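Kitchen waste: bin by the worktop, or carry peelings out each time?

Asked by Radwa Mahrous
2020-03-17
Viewed 849 times

We cook in one corner of the living room, on a board with an induction hob, a rice cooker and a steamer. There is no cupboard for a bin and the shared one is down in the yard. At the moment I put peelings in a bowl and take them down after every meal, which is 32 steps each way. If I leave the bowl overnight it smells by morning. I tried a lidded caddy from Sollatard but the lid has to be held up with one hand and I gave up on it. Is there a better way that doesn't take up floor space? We eat a lot of carrots and greens if that makes any difference.

3 answers

Answer 1
Get a bigger bowl.

Answer 2, from Ajith Hegde (accepted)
Use a small open bin with a bag in it and stand it right against the front of the worktop, so you can push scraps straight off the board. Mine has no lid. I line it with an ordinary white carrier bag, and it gets tied up and taken down once a day, after supper.

A few points from doing it this way since December:

Drain things first. Greens go in a basin to be washed and I let them drip before I trim them. Water in the bottom of the bag is what smells.

Peelings only. Rice, fish skin and anything oily goes in a separate small bag, tied straight away.

Check bags for holes. The thin Cusex ones split at the seam. I pay 300 for a roll of the Ragab ones and they hold.

Wash the bin itself once a week with hot water and leave it upside down.

Mine part way through getting a meal ready, with the steamer and rice cooker up on the board behind:

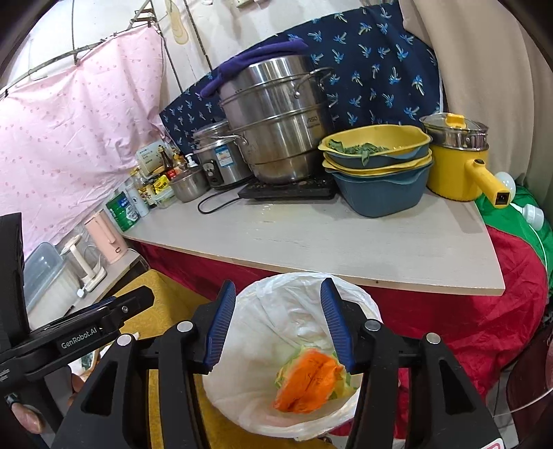 Answer 3
I agree with the open bin but I would keep it under the board and pull it out when needed, otherwise you kick it. Mine is a Grultari one, 2 years old and still fine. Newspaper at the bottom of the bag helps with the wet. Coffee grounds are supposed to help with smell as well but I don't drink coffee so can't say.

Comment from Radwa Mahrous
Thanks both. Will try the bag over the rim first, I already have a bin that size in the bathroom.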